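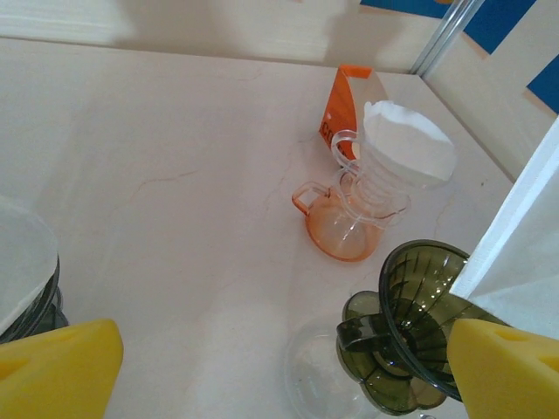 Nomton Pour-Over is a set of teleoperated demonstrations for filter handling on a two-finger gripper. Each episode covers one subtask of setting up a manual coffee brewer: picking up a dripper, seating it on a carafe, or placing a paper cone. Transparent parts are the main difficulty. A clear ribbed dripper on a clear carafe gives very little edge contrast against a white tabletop, and the white paper filter is often the only part of the stack that a depth estimate gets right. The olive-green dripper is easier to segment, but when it lies on its side the flared base changes its outline enough that detectors trained on upright parts miss it.

Contents

300 episodes, recorded at the Thoroddsen lab by two operators. Of these, 53 are marked as failures and kept in a separate split. Episodes run 18 seconds on average. Each one contains wrist video, joint positions, gripper opening, and a one-line task string typed by the operator before the start.

Splits

train: all successful episodes not listed in holdout.txt
holdout: successful episodes with an arrangement of parts not used in train
failures: dropped filters, tipped carafes, operator aborts

Collection

The arm was driven with a Huken leader arm at matched joint scale. Gripper opening was mapped linearly from the trigger. Operators worked from the wrist view only, with no direct line of sight to the table -- this makes the motions slower than in our earlier sets but keeps the demonstrations consistent with what a policy will see at run time.

Parts were rearranged by hand between episodes. Distractor items were left in place on purpose. No liquid or coffee grounds were used in any episode.

Labels

Success was judged by Abena Quansah from the video after each session. A seating episode counts as a success if the dripper is upright on the carafe when the gripper lets go. For filter placement, a tilted cone is accepted if the tip is inside the dripper. Craig Menzies relabeled a sample without seeing the first labels; agreement was 97 percent. The disagreements were nearly all tilted cones.

Known issues

Gripper opening is clipped at the low end in the first session. Thin paper grasps read as fully closed.
Auto exposure was on. Brightness shifts when the wrist turns toward the wall.
Task strings are not normalized. "Dripper" and "cone" are both used for the same part.
The episodes from October use the older time stamps. Run fix_time.py before merging.

Loading

Files are in the Brostonus episode format, version 2. Use load_split.py with the split name. Video is stored at the native rate and is not resampled to match the joint log -- the loader does this on read.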